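Home | Notebook | Press log | Bindery | Contact
Print this page | E-mail this page

September, after lunch

OK, the Floser reprint. We're doing 800 copies for the shop orders first and holding the rest of the 2000 until the paper from Kaczmarczyk comes in (they say end of the month, we'll see!). I ran two signatures this morning and the back margin is still creeping. Folding is fine, it's the imposition, I left the old creep value in from the Berik poetry book and that was much thinner stock. Fixed now, new proofs on the rack by the window.
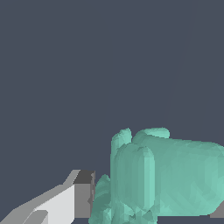
The other headache is the title page. Our copy text is the 1771 edition and I'd love to keep the long s in the facsimile bits, but the display font we bought doesn't have one, so I've been borrowing an f and shaving off the crossbar. Looks pretty good at 36 point and pretty awful at 9. Will try the older cut tomorrow.

Pikovport want finished copies for their stand at the fair, with jackets, and they've changed the spine lettering again (bottom to top now, grr). I've saved it as jacket 2, please don't send the first one!

Still to do: glue test on the heavier endpapers, chase the ISBN for the paperback, trim the dummy.

Print this page | E-mail this page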